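Skatulby block-push set, notes for whoever uses it next

1,146 episodes of an arm pushing blocks on a board, recorded at Skatulby. Zonell wanted it as groundwork for the sorting bench, where five people on the day shift now work. I maintain the files. I was not asked whether the bench needed this.

What's in it: one folder per episode, with the typed instruction and the arm positions. The last 200 are held out for testing. Please leave them alone.
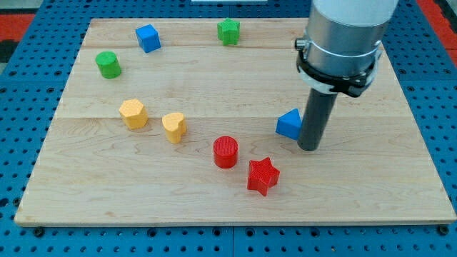
Rod tool beside the blue triangle, other shapes spread over the board.

What it doesn't show: the bench. Parts there come in mixed, greasy and stuck together. Setsuko Sekiguchi has sorted them for years and reads a bad one by feel. A rod can't pick anything up, so treat "sorting" in the project plan with care.

Labor: management says the work gets lighter. So far two sorters spend Tuesday resetting blocks and typing instructions, and their bench quota hasn't moved. That time isn't in the savings estimate.

Known problems: almost 400 instructions say "left" without saying whose left. Not fixed.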